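## About Farkora

Farkora plans and prices gripping equipment for small production shops. We do not build robots. A customer brings us a part, a cycle and a budget, and we return an equipment list, a spending schedule and a list of wear items with replacement intervals.

The office was opened in Ullness by Gion Holzer, who had spent his earlier career in purchasing. Taras Lysenko joined later and runs the test bench. Quotes are signed by both.

### How a plan is put together

Each plan has 2 sections. The first covers purchase: arm, gripper, mounting, cabling, guarding, freight. The second covers ownership over 5 years: pads, bushings, spare fingers, service visits and operator training. Customers who have only budgeted for the first section are asked to review the second before we go further.

Trial work is done with hand-held grippers before any arm is ordered. A trial takes up to 4 working days and is billed at a flat $425, credited against the plan fee if the customer proceeds. Parts for trial should reach us with drawings and the intended grip points marked.

### Wear items

Finger pads are quoted as a separate line. Chipped edges are recorded at inspection, and pads are replaced in pairs.

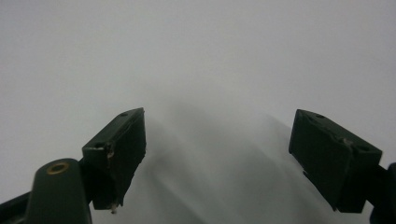

Pivot bushings are listed under the same heading but carry their own interval. Stock for the Zornar and Kälin lines is held in Ullness; other makes are ordered on request and quoted with the supplier's lead time.

Budget requests for the next fiscal year are accepted until the end of April.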